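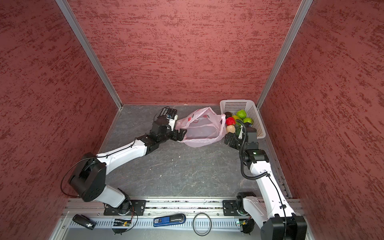
Two-arm bagging, left gripper on the calculator, right one in the fruit basket.

Rewrote the Zirness planner this month. Both arms used to share one queue, so the right sat idle whenever the left was near the bag.

Now each arm has its own queue and they only lock the space over the bag mouth. Lock is held for some 38 control ticks – still too long.

Collision check is the slow part. Soft bag gets a padded box for now, and Effie Shearer is trying a coarse mesh.

Replayed 1,573 logged plans against the new code. 3 deadlocks, all on release. Fix is in review with Fahad Rind.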